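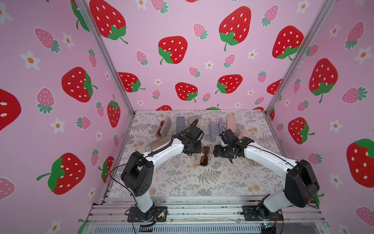
Two-arm bench cell with glasses cases and sunglasses on the table.

Planning and budgeting for a two-arm cell: frequently asked questions

Last updated Mon 27 April

What does the Gomo bench cell include?
Two arms, two grippers, the aluminum frame, the base plates, the control boards and the cabling. Wall panels and table cloths are ordered separately. So are the items you want handled.

Can I buy one arm now and add the second later?
Yes. The frame is the same for both versions. Adding the second arm later takes a site visit, and the visit is charged. If you expect to need both within a year, order both.

How long is the lead time?
14 weeks from the date we receive your purchase order. Orders placed before the end of February are normally built in the same fiscal year. Ask us to confirm in writing if your funding depends on it.

How much should I set aside beyond the purchase price?
Budget for spare gripper fingers, spare cables, an annual service and staff time. Staff time is usually the largest of these. Our Vastasel worksheet has a line for each one.

How much staff time?
Plan on 80 hours for setup and training in the first month. After that it depends on how often you change the task.

Do the walls and cloth have to be plain?
No. Any colour or print can be fitted. Many labs keep several sets and swap them. Panels slide out once the top clips are off.

What about the objects?
Buy them locally. For a task like placing sunglasses in a case, get cases in different colours and at least six spares of whatever gets handled most. Hinges wear out first.

Is shipping included?
Within Canada, yes, to a loading dock. Inside delivery is extra. The crate is too wide for some older elevators, so measure yours before you order.

What does the warranty cover?
Arms and boards, two years. Fingers and cables are consumables and are not covered. Waweru handles repairs in the western provinces and Avham handles the rest.

How long is a quote valid?
Seven weeks. After that we reissue it at current prices.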